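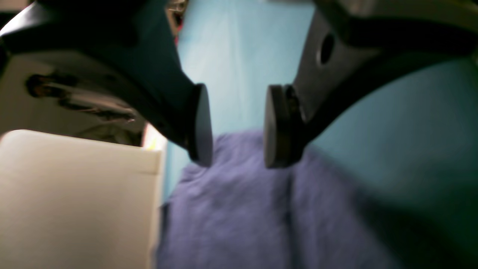
Nellcombe library has changed its opening hours again, so I will write down what I know, for neighbours who are also learning English and use the free conversation room.

1/ From March the room is open until 8 in the evening, but only on Friday. Other days it closes at 5. For people who work in the daytime this is a big change.

2/ You must book now. Before, you could simply walk in and sit down. The booking page asks for your card number and the branch. Choose Nellcombe, not Vosstead. I chose Vosstead the first time and travelled 47 minutes by bus to a locked door.

3/ The group is maximum 4 people. If you are a family of five, ask at the desk and they can maybe put you in the larger room behind the children's books. They did this for my cousins.

4/ My favourite book from their shelf is a short reader called Stosia. It is about a girl who moves to a fishing town and learns the names of all the boats. The language is simple but not childish. I have read it 2 times and I still underline words. (My own copy! Not the library one.)

5/ Somebody asked me about grammar books. I prefer the old green Katiyar workbook. The exercises are a little dry, but the answers are at the back with explanations. The shelf code at our branch ends with 1011, bottom row, near the heater.

6/ A small word I learned there last week: "fortnight". In my first language we also have one word for this, so I was very pleased. My neighbour says only older people use it. I will use it anyway.

7/ If your card has expired, bring a letter with your address. A phone bill is fine. They did not accept my gym letter.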